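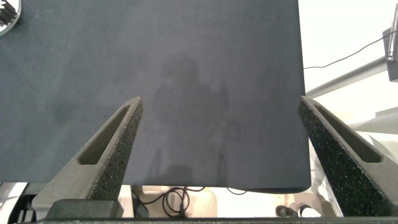 Inga has one main street, one pub, and a wool shed that smells like wool even with the doors open all winter. Population 79 last time anyone painted the sign. In August it gets more than 3,000 visitors and they all want felt.

Got there at 6 am, too early. Frost on the oval, stalls half up, a bloke asleep in a ute. The coffee van opens at 8 so you stand around and stamp your feet and look at blankets.

The felt fair started as a way to shift the coarse fleece the buyers at Pundutthorpe wouldn't touch. Too short, too prickly, wrong colour. Grey mostly. You can't spin it into anything you'd want near your neck but wet it, soap it, roll it for an hour and it locks up hard as a doormat. Slippers, saddle pads, hats. One stall does nothing but teapot covers and was sold out before lunch.

The mill at Kilico is the reason any of it works. Last one in the district that'll take small lots - a single fleece if you ask nicely and don't mind waiting until spring. The carding machine is older than the building its in. Parts get made up at a workshop in Giltileck, and when the workshop shuts for Christmas everyone holds their breath.

Prices are all over the place. A plain grey sheet off the roll, cheap. The same sheet cut and stitched into a bag, suddenly not. Makers grumble about this as much as the customers do. Soap, hot water, stall fees, fuel from the coast. A woman selling hats said her hands are shot by September and she still undercharges.

Go to the rolling demo if you go to anything. Long trestles, sleeves up, suds everywhere, kids allowed to have a turn and most of them wander off after a mintue. The adults don't. I did twenty minutes and my forearms hurt for two days.

Bring cash, the card reader drops out whenever the wind's from the west. Park at the silos. And eat before the pub kitchen closes, which is earlier than it says on the board.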